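Is the Sunudside handheld gripper kit worth it for tidying-type recordings in a home?

Posted by Brayan Villanueva in Kits and Hardware

I'm looking at the Sunudside handheld kit, the one with the two-finger gripper and the camera mounted on it. You hold it yourself, do a chore, and the recording is used to train an arm later. Our shop wants to collect pick-and-place runs in ordinary homes, mostly small stuff going in and out of boxes. We already have one arm from Drornley and the seller says the fingers match.

The Sunudside page talks a lot about mugs and blocks. I don't care about mugs. I need to know about flat, slick and odd-shaped things, chargers and sensors and small bottles, on a regular dining table with clutter on it. Our loaner is set up with the blue pads, and the run I'm working on now has the gripper holding a round white disc, with fine print on top, by its edges.
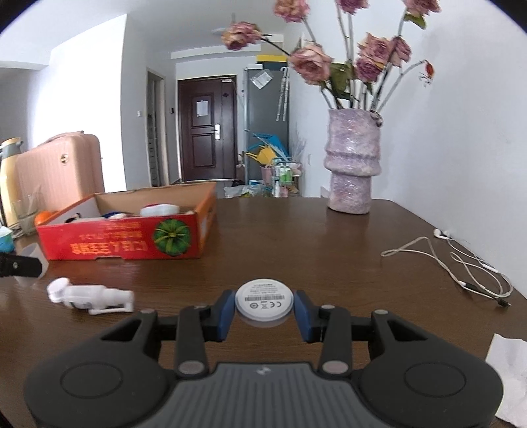

Brayan Villanueva
Member, Kits and Hardware
Wednesday, April 17, 2019

The loaner goes back at the end of next week, so I have to decide. What I'd like to hear from people who own one:

Do the pads hold up? Does the grip stay centered on small items, or do you have to keep correcting? And is the extra service plan any good? They want $400 a year for it, and it covers pads, linkage pins and one calibration.

Also, how many runs did you need before the arm did anything useful? The seller told me 100 per object. That sounds low to me.

3 replies

Emmett Ostrowski
We've had two of these since March of last year. Short version: buy the kit, skip the plan.

The pads are the part that wears. Ours start to glaze over on the inside face and then slick plastic begins to slide when you lift. You can see it coming in the recordings, the object tips a little toward the camera on the way up. Wipe them with a damp cloth at the end of each day and let them air dry. Don't use alcohol, it made ours stiff. A set of pads is cheap if you order direct, and swapping them is a small screwdriver job. The linkage pins have never given us trouble.

On centering, both fingers close together, so the object gets pulled to the middle whether you want it there or not. With a disc that's fine. With something light on a bare tabletop, one finger touches first and pushes it across until the other one arrives. It doesn't hurt anything on the table, but it does change where the object was when the grasp happened, and your arm will learn that push. Come in slower and line up by eye before you squeeze. New people on our crew take a day or so to get that right.

Chargers are harder than discs. Grip on the long sides and keep the prongs out of the way of the fingers. We do ours over a low-sided box so that a drop doesn't end up on the floor. 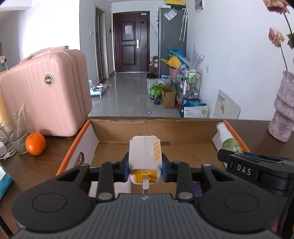

White charger-like device in the fingertips, over the open box

Watch the box walls too. If you go in low near a side, the housings are wide and they'll hit the rim before the fingers get where you need them. Pick from the middle of the box first and leave the corners for when you have more room. If your objects are mostly going to sit in corners, ask Sunudside about the longer fingertips. We haven't tried them.

As for numbers, 100 was nowhere near enough for us on anything smaller than a fist. We were at about 1,000 before the arm would pick a charger from a box in a room it hadn't been trained in. Most of the gain came from moving to different homes. More takes on the same table did very little after the first afternoon.

Darnell Dvorak
I would get the Batista one instead. Lighter. My wrist hurts with the Sunudside after an hour.

Randa Zein
I disagree with Emmett on the plan, at least for the first year. We sent ours in for the calibration and it came back in 7 days with the finger opening reading correctly again. Before that the logged width was off by a few millimeters when fully closed, and we hadn't noticed. All of our thin-object runs from that stretch had to be thrown out. If you have somebody in house who can check the width against a gauge block every Monday, then no, you don't need it. We didn't.

Leave the clutter on the table. We cleared everything off for our first batch and the arm was lost as soon as it saw a real kitchen. Vases, cords, fruit, whatever the people who live there have out. Just tie up or move loose cords that could catch in the linkage.

Two things to ask the seller before you pay:

Does the price include the mounting plate for the Drornley arm? Ours did not, and the matching fingers are no use without it.

Which version of the export software do you get? The older one drops the finger width from the file if the recording is stopped and restarted.

Darnell is right that it's heavy. We trade off every half hour.

Brayan Villanueva
Thanks, all. I checked the loaner against a gauge and it reads wide when closed, so I'll ask about that along with the mounting plate. Emmett, which size screwdriver for the pads? The one in the case doesn't fit.

Emmett Ostrowski
2 mm hex. The one in our case didn't fit either.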